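Call for Participants: Eating Alone, Eating Together
A study of evening meals among people who moved to Pridville for work
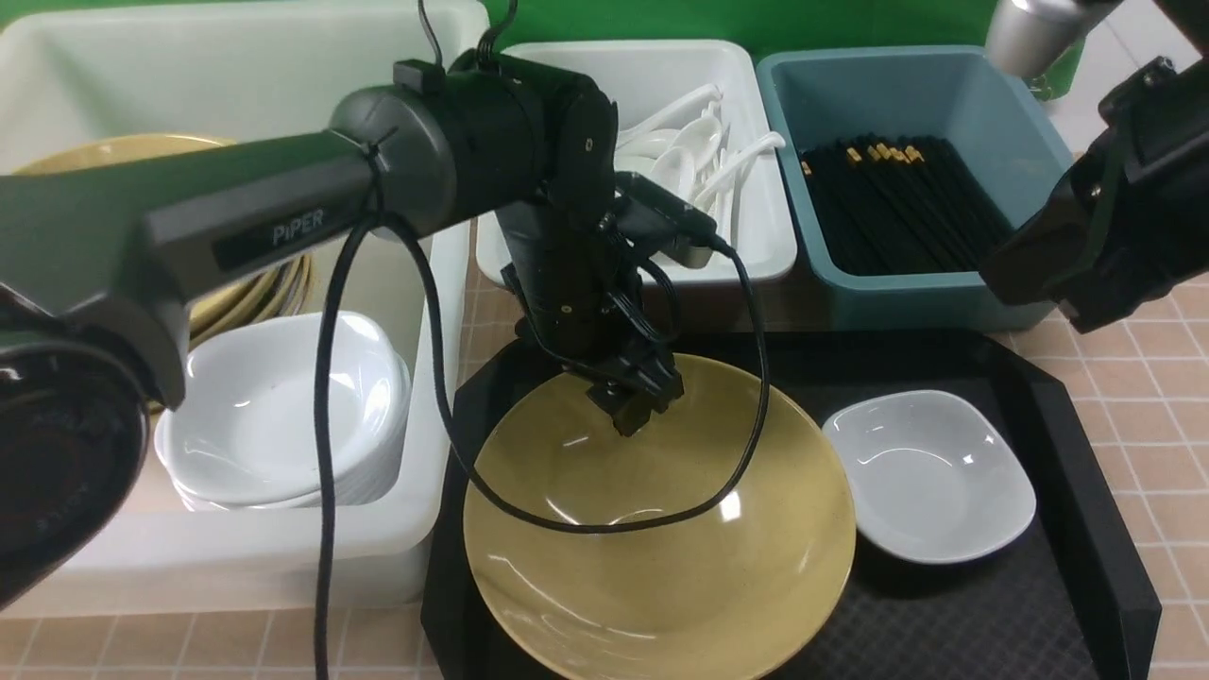 A yellow bowl on a tray.

We are looking for adults who came to Pridville from another town or another country and who now eat most of their evening meals at home. The study is about ordinary dinners: what people cook, at what time, with whom, and how this changed after the move. It is carried out by the Paquette Center for Household Studies, and the field work begins in October.

Why this study

When I moved here myself, I noticed that the first thing I lost was the hour of dinner. In my family we ate at nine in the evening. In my new building the kitchens were dark by seven. It is a small matter, but in the talks we had last spring with newcomers, many came back to it again and again. One woman told us that she still sets out two plates. A man who works early shifts at the cannery eats his dinner at three in the afternoon and calls it lunch on the telephone with his mother, so she does not worry.

There is much written about what newcomers eat, and quite little about how the meal itself is arranged. We would like to fill a part of this gap. Our earlier mail survey received 1,189 answers, but a survey form has not much space for stories, and this time we want to listen in more detail.

Who can take part

You can take part if you are 18 or older, if you moved to Pridville or the Garnow district as an adult, and if you cook or prepare your own evening meal at least on most days. "Prepare" is meant in a wide sense. Bread and cheese is a meal for us. Soup from a can is also a meal.

You can live alone, with a partner, with children, or with roommates. If two people in the same household wish to join, please write to us separately, as each person keeps their own diary.

You do not need to be a good cook, and your English does not need to be perfect. The diary can be kept in English, French or Portuguese. For other languages please ask, we will try to find somebody.

We regret that we cannot accept people who work in a restaurant kitchen, and people who took part in the spring talks.

What you will do

First there is a meeting with one of our interviewers, Océane Hiebert or Simone Vieira. It takes up to 2 hours and can be held at your home or at our office on the second floor of the Vero building, as you prefer. We will ask about your meals before the move and now. You may leave any question without an answer.

After that you keep a food diary for two weeks. We give you a paper notebook. Each evening you write down what you ate, when you began and finished, who was there, and anything else you find worth writing - a phone call, a bad mood, a neighbor who came with plums. A few lines are enough. If you miss an evening, please do not invent it afterwards. Leave the page blank and continue the next day.

At the end we meet a second time and read the diary together. This second talk is shorter. We record the sound of both talks, only with your written consent, and we take no video.

There is also a shared dinner for those who want it, in the large room on the ground floor. It is not a part of the research and no notes are taken. Each guest brings one dish in a serving bowl, with a paper saying what is inside, for the people with allergies.

What you receive

Participants get a grocery voucher after the second talk. If you stop before the end, you still receive half of it. Bus fare to our office is paid back against the ticket, so please keep it. A copy of the final report will be sent to everyone who asks for it, in plain language, without the long tables.

Your privacy

Your name will not appear in the diary or in the report. The notebooks are kept in a locked cabinet and the recordings are erased when they have been typed out. You can withdraw at any moment and you do not have to say why. If you withdraw, your notebook is returned to you or destroyed, whichever you choose.

Questions about privacy or about your rights as a participant should go to Noémie McIntyre, who is not a member of the research group.

How to apply

Please send a short message to Lucie Friesen at the Center, or leave a note with your telephone number at the reception of the Vero building. Tell us in a few sentences where you lived before, when you moved, and at what time you had dinner yesterday. Say also which language you prefer and which hours are good for a call. The office is open in the afternoon and is closed on Monday.

We answer every message, but it can take some days. If there are more applicants than places, we will choose so that different ages and parts of town are present, and the others may stay on a waiting list if they wish.

Marlene Chisholm
Study lead, Paquette Center for Household Studies, Pridville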